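Small Appliances: Cleaning Them Between the Big Cleans

Most kitchens get a proper scrub a few times a year, and the small appliances get whatever is left over at the end. By then the sponge is gray and you want to sit down. I do mine separately now, one appliance at a time, usually on a weekday evening.

Unplug everything first and let it cool completely. Clear a stretch of counter near a good light and lay out two cloths, one damp and one dry, plus an old soft toothbrush and a small dish of warm water with a drop of dish soap.

Toasters

Pull out the crumb tray if there is one and empty it into the trash, not the sink. Crumbs swell up in a drain trap. Hold the toaster over the trash can and tap the sides with your open hand. Don't shake it hard, and don't put a knife or a fork down the slots, even unplugged. The heating wires bend easily.
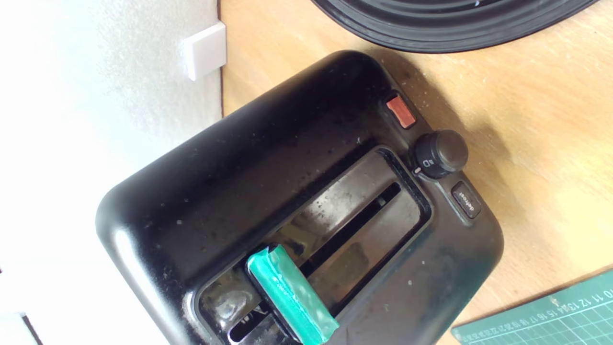

For the outside, wring the cloth until it hardly leaves a mark on the counter. Wipe the top first, then the sides, then the lever and the dial. Shiny dark plastic shows every streak, so go over it again with the dry cloth right away. Grease that has been there a while may need a dab of baking soda paste, left for a few minutes and wiped off. Keep the paste out of the slots. Don't use scouring powder or the green side of the sponge, which will leave a dull patch.

Leave the toaster unplugged until the outside is fully dry. If any water got inside, leave it much longer.

Kettles

White flakes are mineral scale. Fill the kettle halfway with equal parts white vinegar and water, bring it to a boil, switch it off and leave it for 40 minutes. Pour it out, rinse, then boil plain water and throw that out too. Heikki Halonen wrote in to say he uses citric acid because he can't stand the smell of vinegar. That works as well — 2 tablespoons in a full kettle.

Coffee grinders

Never rinse a blade grinder. Run a small handful of dry white rice through it, tip the powder out, and brush around the blade with the toothbrush. The lid can go in soapy water if it has no wiring in it. 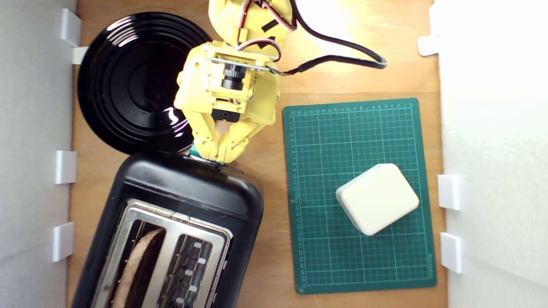
Toaster top, worth a wipe every week.

Microwaves

Put a cup of water with a few slices of lemon inside and heat it until the window steams up. Keep the door shut for five minutes, then wipe the ceiling before the floor. Take the glass plate out and wash it in the sink. The ring underneath collects more than you would think, and so does the track it runs in.

Cords and feet

Cords get sticky near the stove. Wipe them with the damp cloth while they are unplugged, starting at the appliance and stopping well short of the plug. Check for cracks as you go, and stop using anything with bare wire showing. Rubber feet pick up grease and leave rings on wood counters. A little soap on the toothbrush takes care of that.

Yasaman Shirazi asked in November about stick-on felt pads under a mixer. I'd skip them. They soak up spills and they let the mixer slide.

Next page: cutting boards and wooden spoons.

72 shares | 2 comments

Contact | Copyright Aino Lindqvist | Back to top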